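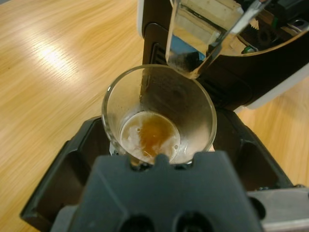
Setting up a shared job for the robot arm in your break room is the best first project I can suggest, and I've now done it at two offices! Coffee duty at Vevstead used to go by a paper rota, and the people on it lost a good chunk of their morning. So we started there. Pick one cup and stick with it. We settled on a short, clear tumbler, held upright right under the spout, and you can check the level and the foam from above with the wrist camera.

Before you begin

Talk to whoever does the job now. Gwenllian Jenkins had run the morning round for 11 years and knew things we'd never have written down, like which meetings always start early. Ask what they want to keep. She kept the beans and the ordering, and handed over the pouring gladly.

Steps

1. Mark the spot for the machine with tape and don't move it.
2. Teach the arm three positions: pick up, under the spout, set down.
3. Run it slowly with an empty glass, then with water.
4. Set the fill low. You can always raise it later.
5. Put the stop button where the shortest person on the team can reach it.

Who looks after it

Train two people at the very least. Ehsan Dhanial and Eluned Pumphrey swap weeks with us, and both had it down in one afternoon (neither had touched a robot before!). Write their names on the wall next to the stop button.

We passed 1000 cups in April. Next up is the mail sorting, and I can't wait.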